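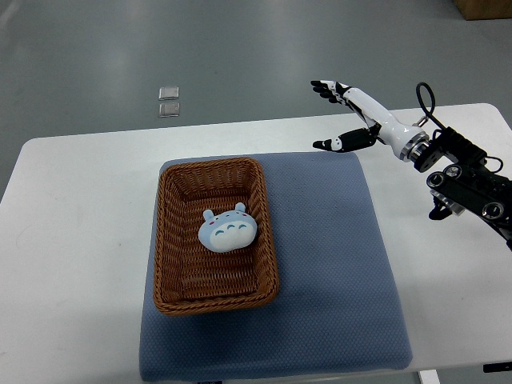

Can a seat heating pad keep shutting off by itself even when the timer is set to "stay on"?
The Rillisar ones will, if the controller thinks it has lost contact with the pad, and it ignores the timer setting completely when that happens.

Ticket 182 - Rillisar heated pad shuts off after a few minutes
Opened by: Hemi Ellery
Status: Closed (fixed by customer)

Hi all, I'm going to dump everything I've tried in here as I go, so sorry in advance for the length. My back is bad and my home office is over the garage, so by the time the cold weather comes I really lean on this thing. It's the Rillisar seat pad with the separate Erov controller, the one with the round dial and the little amber light. Bought it in July when it was on sale and didn't plug it in for months, so no, I don't have the box or the receipt anymore (I know, I know).

What happens: I turn it on, the amber light comes up, it starts warming, and then somewhere in the first few minutes the light blinks 5 times and goes dark. If I turn the dial to off and back to high it starts over and does the exact same thing.

First entry, 8:40 am
Tried a different outlet. No change. Tried it straight into the wall without the power strip. No change. Tried it on low and it lasted a bit longer, which got my hopes up for nothing.

Second entry, after lunch
Read the booklet, finally. It says five blinks is "check connection" and two blinks is "overheat." So mine thinks something's unplugged. I pushed the plug into the pad side as hard as I could and it clicked - I'm pretty sure it hadn't clicked before - and then I got a good long run out of it, most of an afternoon call. Then five blinks again when I stood up to get coffee.

Reply from Mārtiņš Strazds, support
Thanks Hemi, the standing up part is useful. Does it ever shut off while you're sitting totally still? And when you get up, does the cord pull against anything, like a chair arm or a desk leg? Please also look at the connector on the controller side. Some of the Erov units have a rubber sleeve that creeps down over the pins and keeps the plug from seating. You can roll it back with a fingernail. Unplug from the wall first please!

Third entry, 4:15 pm
OK so the sleeve was a little bit down but not over the pins. Rolled it back anyway. And yes, now that I'm paying attention, it's almost always when I move. I lean over to the printer, five blinks. I scoot back, five blinks. I sat like a statue through an entire Wernside training webinar and it stayed on the whole time, so that's one good thing I got out of that webinar.

I also swapped in the controller from my husband's foot warmer, a Saber, same style of plug. Please don't yell at me. It wouldn't even light up, so I took it right back off.

Reply from Mārtiņš Strazds, support
No yelling, but please don't do that one again. The Saber plug fits and the wiring doesn't match. Yours should be fine if it never lit.

From what you're describing I'd bet on cord tension. The Erov checks the connection constantly, and a gap of even 500 milliseconds counts as unplugged. Can you bring the cord out the back of the chair instead of the side, and leave a loose loop before it goes down to the floor? A Velcro tie around the chair post works. Don't use a zip tie, people crank them too tight. Before you do it, run your fingers along the whole cord and look for any spot that feels flat or pinched. If you find one, stop using it and tell me, and we'll send a new cord.

Fourth entry, next morning
No flat spots, checked it twice. Routed it out the back, made the loop, used a Velcro strap off an old set of headphones. I've been leaning and scooting on purpose for the last hour like a crazy person and it hasn't shut off yet. Going to leave this open until tomorrow just in case.

Fifth entry
Still good! Ran it all day on medium and got the normal auto-off only when I'd put the timer back on to test it. One leftover question - the dial feels kind of gritty between low and medium now. It still works, it's just a little crunchy.

Reply from Mārtiņš Strazds, support
Crunchy is usually dust under the dial. Unplug it, turn it back and forth a bunch of times, and see if it smooths out. If it starts skipping settings, reopen this ticket and we'll swap the controller, no receipt needed, the serial number on the back is enough. Closing for now.

Hemi Ellery
Did the back and forth thing, it's better. Thank you!! Fine to close.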